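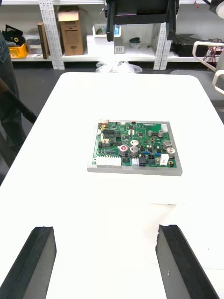
Bench and board inspection, room 2
Date: 10 February 2020
Inspected by: Tsion Weldu
Board: green control board on gray plate, job 522

Marks: OK, FIX, or N/A. Comments are required for FIX and tolerated elsewhere.

1. Table clear of food and drink
OK. Not a mug in sight. I would like to believe this is down to the December memo.

2. Table surface clean
OK. It's white, so it tattles on everyone. Please keep wiping it anyway.

3. Floor clear
FIX. Clear plastic bag, crumpled, on the floor behind the table. The floor is dark gray and the bag is see-through, a combination that could have been designed by a personal injury lawyer. The bin is by the door, where it has been since we moved in.

4. Board resting flat, not hanging over the table edge
OK. Well back from the edge and sitting on its plate. Margin showing along the lower and right sides, so there's something to pick it up by that isn't the board.

5. Plate is the approved antistatic type
FIX. It is gray. Being gray is not a certification. Casimiro to find the paperwork from Droritberg or swap the plate.

6. Large capacitors, visual
OK. Five of the big silver-topped ones, and two smaller near the upper right. One has a red marking on top. Casimiro says it came that way from Ejigu. I have asked for this in writing — he has asked me to relax.

7. Capacitors discharged before handling
OK per Casimiro's log, initialed. Wait 30 seconds after power off, then meter it. The meter is the part people skip.

8. Connectors
OK. Long white one at the bottom left and the white blocks on the right all checked by hand for wobble. Black housings by the small white connector: same.

9. Board label legible
FIX. I can't read the printing without the magnifier, and the magnifier is on loan to Flikora. Get it back or buy another.

10. Wrist strap at bench, tested
OK. Passed at 900 this morning, before anyone had coffee.

11. Extinguisher in date
OK. Somebody has been hanging a coat on it. Stop.

12. Previous findings closed
FIX. See item 3. Same finding as December, possibly the same bag.

Result: pass with four fixes. Recheck on Friday, T.W.

Comment from C. Carrasco: Bag is in the bin. Disputing item 5, will send the sheet when Droritberg picks up the phone.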